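Come and work with us at Prinlow (and two robot arms)

Hello! I'm Wahyudi Halim and I look after the kitting and handling bench at Prinlow, in our Ikville building. We're hiring one bench operator to start as soon as we can get you in, and I've been given a whole page to tell you about it, so put the kettle on.

First, what we do. Customers send us products that are a pain to pack, check or put together, and we work out how to do it by hand and then how much of it a machine could take on. For years it was only the by-hand part. Then in June we got our first pair of arms on the bench and my job changed more in a few weeks than it had in the whole time before. I used to spend my shift doing the fiddly bit over and over. Now I spend it setting the job out, watching the arms have a go, stopping them, moving something a touch to the left, and writing down what happened. My wrists are a lot happier. My notebook is full!

At the moment we're on soft goods and little hand tools. One arm has to hold the base of a hand pump steady while the other takes the top of the handle, with the needle in a squashy pink ball. It's the sort of thing you'd do on a garage floor without thinking, and teaching it to two arms takes patience (and a fair bit of tea).

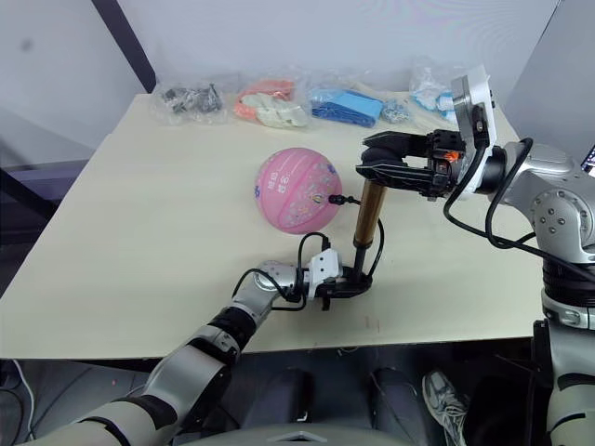
What you'd be doing

You'd set up the bench for each run, using the set-up sheet. You'd watch the run and call a stop when you don't like the look of it. Anyone on the bench can call a stop, from their first morning, and no one will ask you to justify it at the time. We talk it over afterwards.

You'd also do a share of the work by hand. Some of our Zendar orders are still packed entirely by people and I can't see that changing soon. We swap round so that no one is on watching all day, as staring at a slow movement for hours makes your eyes go funny.

And you'd write things up. Short notes, plain words, spelling not a worry. The people who tune the arms read every line, and they would far sooner have "it went in crooked again, same as before lunch" than a tick in a box.

Will the arms take the job?

Everyone asks me this at interview, so let's have it out. When they arrived we had a proper row about it, all of us round the canteen table, and the firm put in writing that no bench post would go because of them for the length of the current Rondonuwu contract. That's still in force and you can read it before you sign anything. What has gone is some of the overtime, and I won't pretend that pleased everybody. What we got in return was a higher bench rate and paid training hours, and a say in which jobs go to the arms next. I can't promise you what the place will look like in ten years. I can show you the letter.

Who I'm after

Somebody who notices things. You don't need a degree and you don't need to have been near a robot before. I came here from a bakery! If you've worked in a kitchen, a repair shop, a school lab or a warehouse, you'll have most of what we need already. Good close-up eyesight (glasses fine), steady hands and a willingness to say "hang on, that's not right" in front of other people. You should be comfortable with small parts. 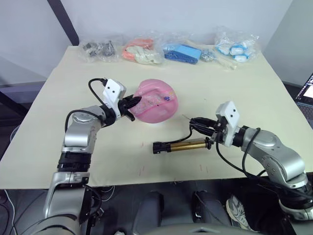 Training takes 3 weeks and you're on full pay throughout. You start with the hand work, then set-up, then you sit in with me on live runs until we're both happy. A good part of it is learning to read a bench quickly, and I do mean all of it: the clear bags lined up along the back, each with its own sort of bits in, as well as whatever the grippers are busy with in the middle. New people stare at the grippers. Give it a while and you'll find yourself keeping an eye on the lot.

Hours, pay and the rest

It's 30 hours a week, early or late shift, and we try hard to fit round school runs. Breaks are proper breaks with the arms stopped. Pay is on the bench rate, and I'll send you the current sheet if you ask. There's a bus to the Ikville gate and a bike shed that mostly keeps the rain off.

How to apply

Send me a page about yourself, or ring the Prinlow front desk and ask for Wahyudi. No CV needed, though I'll read it if you've got one. Tell me about a fiddly job you've done and what made it fiddly. Closing date is 01/10/2018. Everyone gets a reply, and if we'd like to meet you we'll invite you in for a paid trial of 48 minutes at the bench (it used to be an hour, but the late shift needs the space), plus 15 minutes for your questions. Bring awkward ones.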